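OK I have waited all week to talk about this, so clear your evening, it's a long one. Sarninent is finally streaming as of May 1, 2020, and I have already watched it twice. A thread, spoiler-light until I warn you!

If you missed all the noise: Sarninent was supposed to open in theaters this spring. Then every theater closed. The studio, Gordale, sat on it for a few weeks and everyone in my replies was sure it would get pushed to next year. Instead they put it online with no fuss at all. One short statement and a link.

I was one of the people saying "please just wait, I want to see it big." I take it back. I watched it on a laptop with the good headphones and by the end I was sitting there with cold tea and my hand over my mouth.

Quick setup. A traveling theater company comes back to Pedano, the hill town where it started, to put on one last show. The lead actress hasn't spoken to the director in years. The town is half in love with them and half wants them gone. That's pretty much all the trailer gives you, and it's all you need.

It runs 90 minutes. Ninety! Remember when movies did that? I kept waiting for the saggy part in the middle and there isn't one.

The cast is mostly stage people. I looked a bunch of them up afterward and for some of them it's the first time they've been in a movie. You can tell, in the best way. They listen to each other. There's a dinner scene where the youngest member of the company says maybe four lines, and I couldn't look at anyone else.

Also – the lead. I know a lot of you only know her from the hospital show, and I know a lot of you were mean about the hospital show. Go watch this and come back to me. She plays a woman who is always performing a little bit, even when she's buying bread, and then there's one moment on a staircase where she stops. Wow.

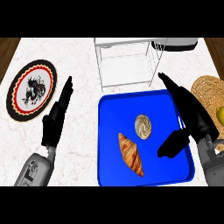 The chapter titles deserve their own post. The movie is split up by the acts of the play they're rehearsing, and every act gets a hand-painted card, brushwork on white, with a creature that changes each time. Heron, carp, fox, and so on. The fourth one is a dragon, and if you want to picture it, think of the dragon on that plate with the black rim – all black ink and coiled body, with touches of red. Put it on a movie screen with no music under it and you've got the idea. I paused on it for a good long while.

I would buy those cards as prints tomorrow. Gordale, if you're reading, I have a wall ready.

Now the music. The score is by a duo I'd never heard of, and it's almost all accordion and hand drums, with one cello that shows up late. It could have been cute. It isn't cute. The accordion sounds like somebody breathing in the next room.

The soundtrack album is out too, 19 tracks. Skip straight to the one called "Load In, Load Out" if you only have time for one. Then go back and play the rest while you cook.

Somebody asked about the crowd scene from the trailer. Yes, that's real people! The production notes say 800 townspeople turned up for the festival night, way more than they'd asked for, and the crew decided to use every one of them. You can see kids on shoulders, somebody's grandmother dancing with a folding chair, a man who looks straight into the lens and then very politely looks away. They left him in. I love that they left him in.

Which brings me to Ouazzani, the little production house that got this thing off the ground before Gordale came on board. They've been making short films for ages. If you saw the one about the night bus at any festival in the last few years, that was them. This is their first feature and I'm so happy for them I could yell.

Their shorts are free to watch on their site right now, by the way. Start with the night bus one, then the one set in the wig shop. The wig shop one is funnier than anything I've seen this year and it's got the same costume designer as Sarninent, and once you know that you'll spot the green coat.

The green coat! OK. The coat goes through the whole movie. It belongs to one person, then another, then it's hanging on the back of a door, then it's in the play. Not one character ever brings it up. On my second watch I followed only the coat and it was like watching a different movie.

I want to be fair, so here's what didn't work for me. The subplot with the mayor feels like it belonged to a longer cut. He has a big speech and I didn't know him well enough to care. And the sound in the market scenes is muddy on laptop speakers. Headphones fixed most of that.

I've also seen people say the ending is too soft. I get where that comes from. I thought so too, the first time. Second time through I noticed who isn't in the final shot, and it got a lot less soft.

Spoilers in the next three posts. Skip down if you haven't seen it. I mean it!

SPOILER. The play never gets performed the way they rehearsed it. All those acts and cards and fights over the blocking, and then the power goes out on festival night and they do it by car headlights with half the costumes missing. The director is up on the wall holding a flashlight. He's been the biggest snob in the company all movie long and he's grinning like a kid.

SPOILER. The staircase. She's been telling everyone she left the company because of a better offer. There was no offer. She tells this to the stage manager, of all people, while the two of them are carrying a trunk, and the stage manager just says "watch the step." I had to stop the movie for a minute.

SPOILER. Look for the empty stool in the last shot. It's the prompter's stool. He's been on it in every rehearsal scene, and he's the only one who never asked to come along on the next tour. I don't think he's dead, which is what half the message boards think. I think he stayed home because he likes it there. Fight me (nicely).

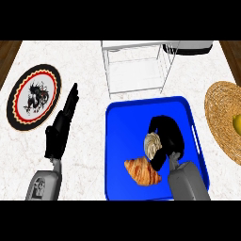 Spoilers over, welcome back everybody.

The actor who plays the prompter is 68, and he did a long interview for the film's site that you should read with a snack. He'd given up acting and was teaching voice when the casting call went around. He only went in to keep a student company. They asked him to read a page to help out the other person, and that was that.

In the same interview he talks about learning every part in the play for real, start to finish, so that he could prompt anybody at any moment. A couple of the mistakes you see in rehearsal are honest mistakes, and when he feeds them the line, he's doing it for real. You can hear how quick he is.

I've been thinking about how strange it is to watch a movie about people crammed together backstage right now. Everybody is doing each other's hair and sharing one sink. There's a shot of the whole company asleep in the van, heads on shoulders, and I felt that one right in the chest. They couldn't have known.

A few practical things, as my inbox is already full of the same questions:

Rental only for now. The page says a version to buy is coming in July, with deleted scenes. (The mayor! Maybe the mayor is in there!)

Subtitles are good. The captions for the songs are in a slightly different style from the dialogue, so you can tell when someone's singing under their breath. Whoever did that, thank you.

It's fine for older kids, I'd say. Some swearing, one nasty argument, nothing gory. Younger ones might get bored until the festival, and then they'll want to stay up for the rest.

Yes, there's a bit after the credits. It's tiny. Stay for it. It's the goose.

I haven't even mentioned the goose. The goose is not in the trailer and I won't ruin the goose.

I'd love to do a watch-along if enough of you are up for it. We all press play at the same time, type through the slow bits, go quiet for the staircase. Reply with your time zone and I'll find an hour that isn't cruel to anybody.

And if you've seen it already, tell me your favorite card. I've said the dragon, but I went back to check the others while I was typing this and the fox is really making its case. It's got one ear up and one ear down, and it's looking back over its shoulder at wherever it came from.

Edit, well, I can't edit, so a correction: the cello turns up in the third act and plays under the van scene first. I said late and that's kind of the middle. Thanks to the three of you who told me inside of five minutes – you're my kind of people.

Going in for watch number three. I'm following the stage manager this time.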